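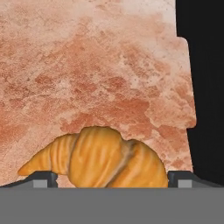
Tallel 2: Simulationspaket für Greifaufgaben mit Backwaren

Vevico liefert seit Oktober die zweite Ausgabe von Tallel aus, einer Objekt- und Szenenbibliothek für Parallelgreifer. Enthalten sind 410 Objektmodelle, davon 28 Backwaren vom Croissant bis zum Kastenbrot. Masse, Reibwert und Nachgiebigkeit lassen sich je Modell einstellen, Untergrundtexturen werden pro Durchlauf zufällig gewechselt.

Im Test liefen 100 Griffe je Objekt mit der Kamera am Handgelenk. Die Kollisionsgeometrie folgt bei gekrümmten Teilen der sichtbaren Form recht genau - bei flachem Gebäck bleibt sie zu grob. Krümel und Bruch bildet Tallel nicht ab. Die Greifkraft ist ab Werk auf 80 Prozent begrenzt, der Wert steht in der Szenendatei.

Lizenzen gelten pro Arbeitsplatz. Eine Anbindung an die Steuerungen von Hikovis ist enthalten, das Modul für Figueroa kostet extra.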